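I finally got my two nights at the Landeg, the old spa hotel in Irnthorpe that reopened in August with 23 rooms. I paid 94 a night with breakfast, and the pool stays open late – bliss!

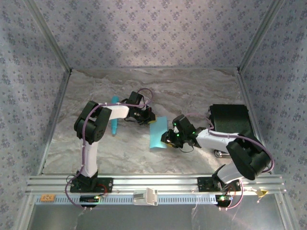
Bảo Lâm wrote in to say the rooms facing the street get noisy early, so ask for the garden side when you book.

I'd add that the half-board deal is worth it if you're staying longer than a weekend. Dinner is four courses and nobody rushes you. My room went all in on the old-guesthouse look, with little blue-gray flower clusters like the ones on the wallpaper here, and I loved it. Book through Wimia for free cancellation.
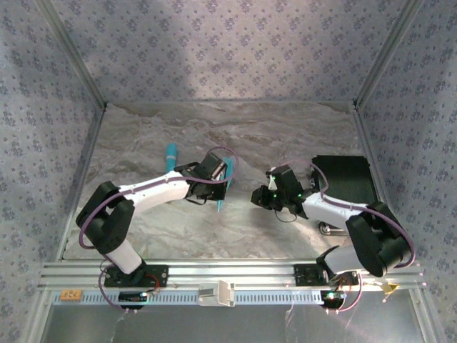
Checkout is at noon, and they'll hold your bags after that. The shuttle back to the station needs booking the night before. I liked the garden side too, though the marble-look table in my room, veined mostly sideways like this one, was too small for breakfast.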